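Giveo small projects fund: progress report from the Grirwood egg handling project

Report for the second period, up to the end of March

Hello all, and thank you for the kind comments on our first report (and for the question about whether we get to eat the leftovers, which I'll come to). I'm writing this one because Vangelis is away, so you'll have to put up with my version, which has more moaning about cables in it and fewer tables.

A quick reminder of what you're paying for. We want a person with no programming background to be able to show a small robot arm how to move eggs between a tray and a bin, and then have the arm do it without them. The people we have in mind are small packers like Canitport, who do short runs and change their trays and boxes all the time. They can't get an engineer in each time a box changes. They could spend an afternoon showing the arm the new box, if showing was easy enough, and that "if" is where most of your money has gone since the last report.

So, the showing. We tried it two ways this time. The first was by hand, where you hold the arm and simply walk it through the job. Everybody likes this for the first ten minutes! It feels natural and you don't need any training. But your own hands and sleeves end up in the recordings, and it's hard to be gentle with an egg when you're also hauling the arm along. The second way is by remote control, with a smaller leader arm that you move on the next bench while the real one copies you. That took longer to learn (Daranee was good at it by lunch, I needed most of a week) but the recordings are far cleaner, and we've now moved over to it completely. Moataz did the wiring and I owe him several dinners.

The wrist camera has been the other big change. In the first period we only recorded from the side, and the learned version kept getting lost in the last little bit of a reach, just where it matters. Now we record from the wrist as well, so the arm learns from a close view too. 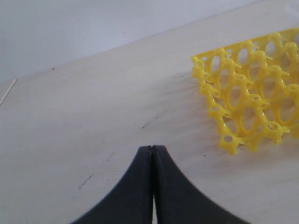
Wrist camera view, fingers closed, with the yellow tray to the right.

We spent an embarrassing amount of time on the angle of that camera. Tilt it too far up and you lose the fingertips, too far down and the tray only turns up when you're nearly on top of it. Heriberto's view is that we should stop fiddling and leave it alone until the summer, and I've agreed in writing, so he can hold me to it.

On to the recordings themselves. We have 568 usable demonstrations by remote control, against the 3000 we said we'd have by the end of the project. I know that looks low. The slow part was agreeing on what counts as usable, and we threw away nearly everything from the first fortnight once we'd settled it. A demonstration is now out if the egg gets bumped on the rim of a cup, if the operator stops and has a think halfway, or if the grip is corrected more than once. That last rule was Marjan's and I argued against it at first. She was right. The arm was learning our dithering along with everything else, and would hover over a cup opening and closing its fingers like somebody trying to remember a phone number.

With the stricter set the hovering has mostly gone. We're recording much faster now, and I still think the full number is within reach, though if you asked me to bet I'd say we'll finish a few weeks late.

We've had 12 people do the showing so far, including 2 from Ayala who came over for the day and had never touched a robot before. Their recordings were among the tidiest we've got, which pleased me no end. They also told us that our instruction sheet was dreadful. I've rewritten it and it's down to one side of paper.

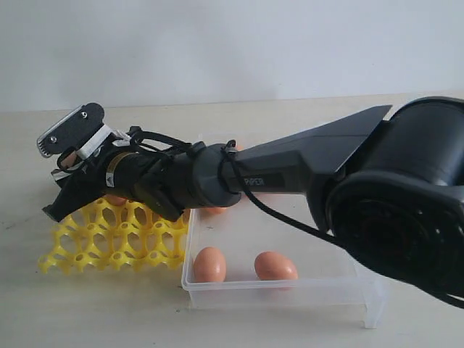
Marjan Ebrahimi

Cables, then, as promised. You can see how they loop round the wrist and hang down under the forearm. When the arm stretches out over the tray they pull a bit, and when it folds back the slack drops towards the clear bin. We've lost recordings to a loop catching on the edge. Moataz has ordered proper clips and a sleeve, and the cost comes out of the "bits and pieces" line in the budget, so there's nothing for you to approve.

The grip is better than I expected at this stage. You can't feel the egg through the leader arm, so our operators squeeze by eye, and new people all start off too timid. What helped was getting them to practise closing the fingers on one egg over and over before recording anything at all. We'd like to try giving a little push back through the leader arm so that you can feel the contact, and Vangelis has a rough plan for it. It wasn't in the original proposal, though, so please tell us if you'd prefer us to leave it out.

As for eating the leftovers, no. Anything that's been through the gripper stays out of the kitchen, and I've put a sign up.

Money is on track. We've spent a bit more on people's time than planned and a bit less on parts, and the two very nearly cancel out. The full sheet is coming separately from Daranee.

For the next period we'll carry on recording with the new cable clips fitted, start mixing in a second type of tray, and run the first proper trial where someone from Canitport shows the arm a job and we all keep our hands in our pockets. They've offered us a morning in their packing room for it, starting at 7.30, and Heriberto has already asked whether he has to come. He does.

If anyone from the fund would like to have a go on the leader arm before then, please do get in touch. Give us a couple of days' notice and we'll make sure there's a free bench and a fresh tray of eggs.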